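Questions people send us about the fruit table, answered as fully as we can manage. Last updated 30/04/2023.

# Fruit Table FAQ

## What is the fruit table?

It's a table with fruit on it, and you're welcome to eat the fruit! The Inddale house has had one for years. Whoever shops that week sets it up, and everyone who passes through helps themselves. Over time we got a bit carried away with citrus, and guests started asking what was what, where the cloth came from, and why the mandarins never seem to last. So we wrote it all down.

## Can I really just take something?

Yes, please do. Take what you like, peel it there, and drop the peel in the green pail under the sink. If you finish a kind of fruit off completely, write it on the pad by the fridge so the next shopper knows.

## Who picks the fruit?

Mostly Maricica Ghiță, who has the best nose for a ripe orange of anyone we know. She picks them up one at a time and keeps the heavy ones. Samuele Donati takes over in June, when Maricica is away, and he leans hard toward stone fruit, so expect apricots and a lot of sticky fingers.

## How do I choose a good orange?

Weight first. Hold two of the same size, one in each hand, and the heavier one almost always has more juice. Color tells you less than you'd think: a patch of green near the stem doesn't mean the fruit is sour. Look for firm peel with no soft spots, and give it a sniff at the stem end. If you smell orange, great. If you smell nothing, it may still be fine. If you smell something like old bread, put it back.

Very thick, pebbly peel often comes off easily but hides a smaller fruit. Thin peel is fussier, and for juicing we love it.

## What's the difference between a mandarin, a tangerine and a clementine?

Mandarin is the big family name. Tangerines and clementines both sit inside it. Clementines are usually seedless and have smooth, glossy peel. Tangerines tend to be a deeper orange and a little tarter. We label everything "mandarin" on the shopping list and let Maricica sort it out at the market.

## And kumquats? Do I peel those?

No! Eat the whole thing, peel included. The peel is the sweet part and the inside is the sour part, so you get both at once, and it's one of our favorite little shocks in the fruit world. Roll it between your fingers first to wake up the oils, then pop it in your mouth. Spit out the seeds if there are any. Children either beg for more or never forgive you.

## Plate or bowl?

We had this argument for an entire winter. Bożena Kubiak was for the deep bowl, and the deep bowl does hold more, but the fruit at the bottom gets forgotten and goes soft, and one bad orange will spoil its neighbors fast. A shallow plate lets you see every piece. We went with the plate, and Bożena now uses the bowl for onions.

An oval plate is especially good if you like big oranges. Put the two largest down first, close together, and tuck the small things in along the side where they can't roll.

## Why does some of the fruit sit right on the cloth?

Partly looks, and partly because there's always one more piece than the plate wants to hold. We like a mandarin out on its own with some striped cloth showing between it and the rest. It also gets eaten first, every time, so if something needs eating today, that's where it goes. Small dark fruit looks wonderful against a pale cloth too, much better than it does lost in a pile.

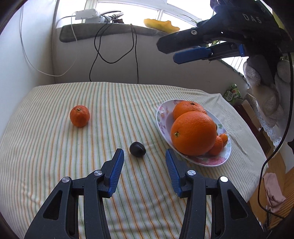 ## Where did the striped cloth come from?

Valentin Dobre found it on a trip to Jitaru, folded up under a stack of pillowcases. Off-white, with thin stripes in orange, yellow and green, so you can see why he thought of us right away! We've been hunting for a second one ever since. If you ever spot something close, tell us where.

## Does it get ironed?

Sometimes. Valentin irons it when he's in the mood. The rest of us smooth it out with our palms and call it done, and a few wrinkles around a plate of oranges look perfectly friendly to us.

## How do you get juice stains out?

Cold water from the back of the stain, as soon as you notice it. Then a little dish soap, rubbed in gently, left for 5 minutes and rinsed. Wash as usual after that. Keep it away from the dryer until you're sure the mark is gone, as heat can set it for good. Dark fruit needs a couple of rounds.

## Can I use the flowered plate for hot food?

We'd love it if you didn't. It's the fruit plate, we're all very fond of the pink and purple flowers on it, and it gets washed by hand with a soft sponge. There are plenty of everyday plates in the cupboard to the left of the stove.

## How long does citrus keep at room temperature?

Oranges are happy for a week or so on the table, a bit longer if the room is cool. Mandarins go faster, so we put out fewer and top up more often. Kumquats dry out quickly because they're so small. Everything we aren't eating in the next few days lives in the fridge drawer, loose, never in a closed plastic bag.

Turn the oranges over when you walk by. A soft spot nearly always starts on the underside, where you won't see it.

## Should I wash it before it goes out?

Rinse it when you're about to eat it, and dry anything you rinse ahead of time very well. Water sitting around the stem invites mold. Kumquats always get a good rinse, what with the peel going straight in your mouth.

## What do you do with the peels?

So many things! Iulian Bratu candies them, and his recipe is taped inside the pantry door. It takes most of an afternoon and the whole house smells incredible. We also dry strips of mandarin peel on the windowsill for tea, and grate orange zest into sugar for pancakes. Anything left over goes to the compost in modest amounts, chopped small.

## Can I bring fruit?

Oh, yes. Persimmons, quinces, a bag of odd plums from your aunt's tree, all of it is welcome. Leave a note with the name if you know it. Someone once brought five kinds of pear and we talked about it for weeks.

The only thing we ask is that bananas stay on the hook by the window. They make everything near them ripen in a hurry.

## I have a question that isn't on this page.

Write it on the pad by the fridge and one of us will get to it. Iulian checks most mornings. Questions about marmalade should go straight to him, and you should probably sit down first, as he has a lot to say about pectin.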